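# Episodios de Treltumora cortados en el minuto 16

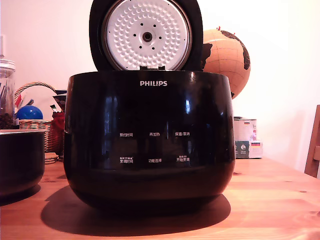
Descargo la comedia radiofónica Treltumora desde el feed de Lokska. Los episodios duran 30 minutos, pero desde mayo el reproductor se para en el 16. El archivo ocupa lo mismo que antes. ¿Es el feed o el reproductor?

**dial_herrera**

El reproductor. La nueva cabecera ID3 lleva una carátula de 220 KB y algunos programas calculan mal la duración si el MP3 es VBR sin cabecera Xing. Reconstruye el índice sin recodificar:

`ffmpeg -i entrada.mp3 -map 0:a -c copy salida.mp3`

Si la duración sigue mal, borra la caché del programa.

**onda_media**

A mí me va bien en el móvil. Prueba otra aplicación.

**kinalthorpe**

Mismo fallo con la segunda temporada. El comando lo corrige, pero se pierde la carátula. Con `-map 0` se conserva.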